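Kolier pilot, progress report no. 6: open day at Clutley
8/28/22

We went to Clutley to see what the second payment has bought so far. The short version is that I would hold the third one until December.

The demonstration was shelf work. An operator with a gripper in each hand stands at the unit and does the job by hand, and the recordings are meant to teach the robot. Niven says it has 2759 of them. I asked how many were usable and got no figure. 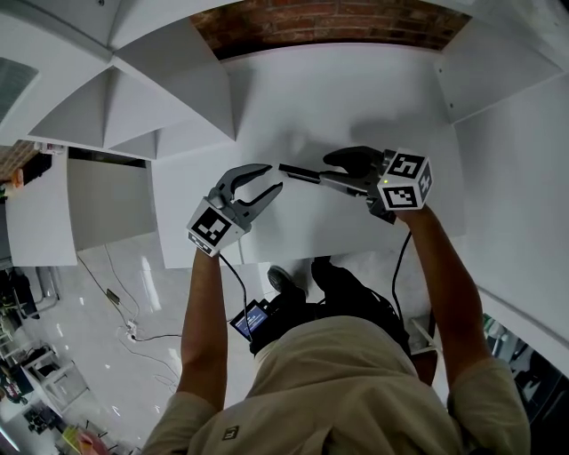 Photo: Sohail Ghauri / Plemance

Both grippers carry marker cubes and trail a cable each, and the one in the right hand had a thin black rod in it, its tip close to the open jaws of the left. Passing small parts from one side to the other is a fair test for a person. We were shown no robot doing the same thing, and that was the milestone.

Of the 11 items in the work plan, I can sign off two. Staff were open with us and the shelf bay is set up. I still want to see an unassisted run, on a date we pick.

Recent reports
Kolier pilot, report no. 5
Plemance: site costs
Niven work plan, revised

0 comments | 2 shares
© Plemance | Contact | Back to top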